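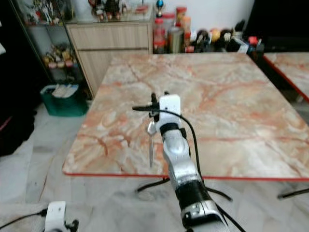
Figure 3. Marble-patterned table with a thin red edge band, and the display furniture behind it.

4.2 Where the small things live

The Nallside room was our favorite of the whole study, and it shows how much a family can say with a few flat surfaces! The tables are nearly bare of ornament, with pink-and-cream tops and black legs (Figure 3), while almost every decorative object has moved to the edges of the room. Figurines fill the glass shelf unit on the left, on more than one level, and others stand on top of the light wood-grain cabinet next to a small trophy with a globe on it.

The low surface along the back wall is the richest spot. A bottle with a red cap, a jar and a tall metal canister share one row with plush toys, and we found this kind of mixing again and again in our March visits. Of the 874 surfaces coded across Tomoana and Nallside, 303 held household goods and keepsakes side by side. We had expected far fewer, and we were delighted to be wrong.

Storage bins gave us more trouble. The green one under the glass shelves holds white papers or folded items, and our Ulla coding sheet had no good place for contents like these. We added a "mixed or unclear" class and went back over 17 rooms with it. Agreement between coders improved for bins but stayed low for open shelves, a point we return to in Section 5.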